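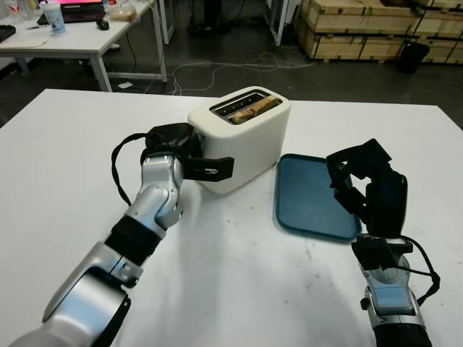 The Balaskas Terrace

The booking sheet said 75 guests, outdoor seating, three courses, Friday. The events manager at Ristari read it twice and then read the field marked Occasion, which the client had left blank.

She opened the weather log. Andville in February gave four usable hours of patio heat per tank of propane. The Balaskas terrace took six heaters. She entered the tanks, the linen and the glassware, and the total came to $1,678 before food. The system asked for an occasion. She typed "dinner." The system rejected it. The permitted values were wedding, birthday, anniversary, retirement, corporate and memorial.

She called the number on the sheet. A man answered.

"I need an occasion," she said.

"Does it change the price?"

"It changes the cake."

He asked what cake came with a memorial. She told him none did. He asked about retirement, and she read him the entry: sheet cake, vanilla, one line of text, maximum 200 grams of icing.

"Put retirement," he said.

"Who is retiring?"

The line was quiet long enough for her to check that the call had not dropped. The timer was still running.

"The restaurant," he said. "Flovov, on the canal side. We close the night before. The guests are the people who kept coming."

She knew Flovov. It had a lower occupancy limit than the terrace and a better oven.
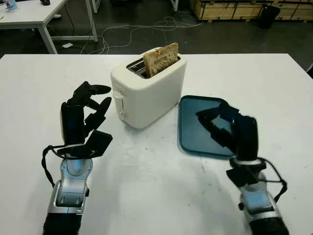 Toaster and blue tray on a white table.

She changed the menu code from standard to open, a setting that required a supervisor's approval. She was the supervisor. Under Notes she wrote that the client's kitchen staff were to be seated as guests and served first. Under Cake she wrote the name of the restaurant and left the rest of the line empty.

"Do you want the heaters on before they arrive or after?" she asked.

"Before."

She set ignition for 5:15 and moved the first course back by ten minutes, to allow for people standing near the door with their coats on. Then she saved the record, and the system assigned it a number.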